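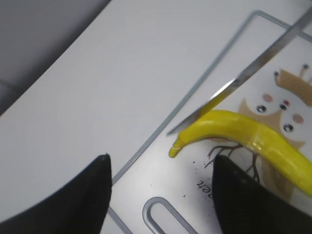
Gallery, page 7 of 63

Skurkix: Fall Kitchen Project

Posted October 24, 2019

Skurkix is the student robotics club at Nalby Technical College. We meet in the ground floor lab at Muñoz Hall and take on one larger project each school year. The kitchen project started in September. The assignment is to program a two-armed robot to handle ordinary kitchen tools on a table, beginning with the knife and the cutting board. Students work in small teams and rotate between programming, table setup and writing up the log.

Close view from the gripper, with both black fingers in the foreground. The tip of the knife is over the thin end of the yellow piece on the board. Getting the blade to this position is harder than it looks, and the teams have spent more lab time on the approach than on any other step. The log now has 437 entries for this project. Most of them are short and list the starting layout, the program version and the name of the team.

The printed board is one of the club's regular props. The drawing on it gave the vision team some trouble early on, and they chose to keep it and work on the software.
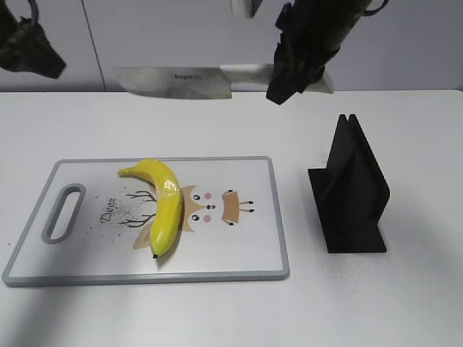 Student Projects / Two-Arm Work

The right gripper has the large knife, with the blade level and the tip pointing left. The left gripper is empty. The cutting board is on the left half of the table, and the black slotted stand is to the right of it.

In this part of the project the two arms share one table, so each team has to plan both paths before running anything. Positions for the board and the stand are written down at the start of each session. Teams that skip this usually lose time later.

The budget for the year is $2,700, most of it from the Fulia student activity fund. Replacement gripper parts are the largest item. The project continues through spring, and more pictures will be added to the gallery as the teams move on to other tools.

Filed under: Clubs, Robotics, Student Projects

This site uses cookies to remember your settings. By continuing to browse you agree to our use of cookies. Accept

© 2019 Skurkix Robotics Club, Muñoz Hall, Nalby | Contact | Back to top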